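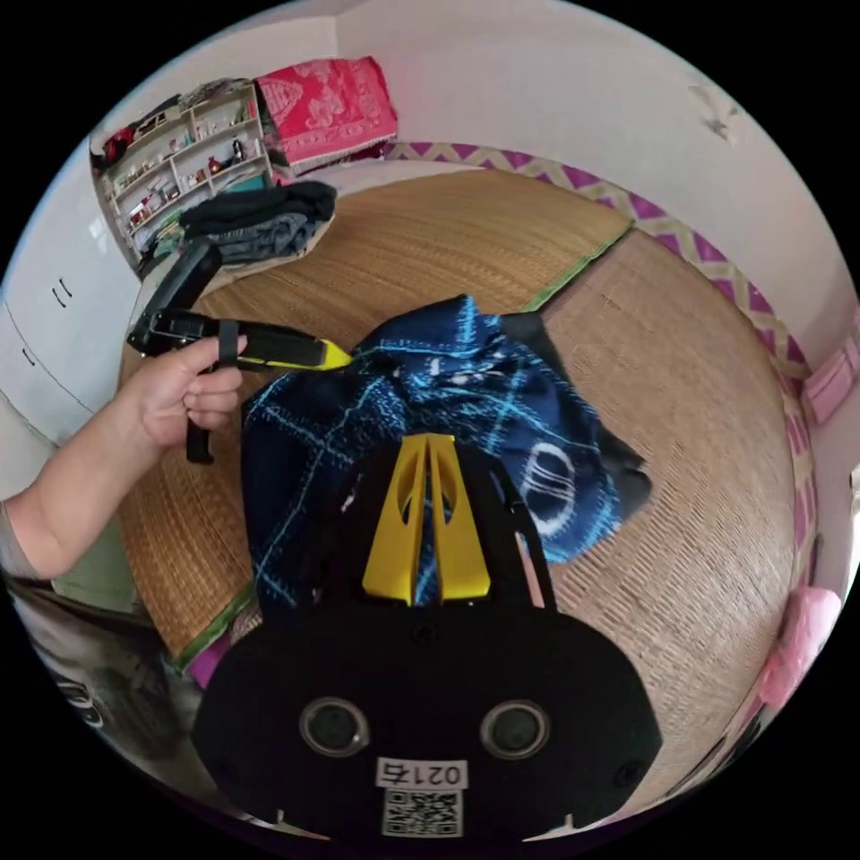 Folding talk, speaker notes
Sun 15 June, second slot after lunch

Start without the joke. Last time it ate two minutes.

Opening question for the room: who here folded something this week and found it still folded two days later? Wait for hands. I expect few.

Say where I stand. I like a neat stack. I doubt most of what gets sold to us about how to make one. The Flunolow method has 14 steps for a shirt. I tried it through all of September and my drawers looked the way they did in August.

Point one, the surface. Every guide says to fold at a table. Why? A mat on the floor gives you more room, and you can kneel and use your whole arm. The Zúñiga booklet says floor folding "invites creases." It gives no evidence. Creases come from cloth sitting in a heap, and a heap on a table is still a heap.

Point two, pattern. People tell me a grid or check is easier because you can fold along the lines. Sometimes. Printed lines often run crooked to the hem, so pick one and stick with it. I go with the hem. (Hold up the checked cloth, fold it both ways, let them look.)

Point three, where the stack goes. Slow down here. A stack left on the floor in front of the shelf isn't put away, and I don't care how square the corners are. Same with the blanket on top of the shelf – fine for a week, then things get put on the blanket.

Open shelves: Jasby claims they "keep you honest." Mine filled up with bottles and ornaments, and the clothes stayed out. Ask if anyone has had better luck. Let them argue, but not past the half hour.

Point four, cost. Torell wants 2,000 for the full course with the folding board. I borrowed the board. A stiff magazine does the same job on T-shirts and neither one helps with a fitted sheet.

If asked about fitted sheets: I roll mine up. Move on.

Practice round. Everyone takes one cloth from the pile, shakes it out flat, folds it any way they like. Then swap with a neighbor and try to copy the fold. Leave the cloths on the mats, the next group needs them.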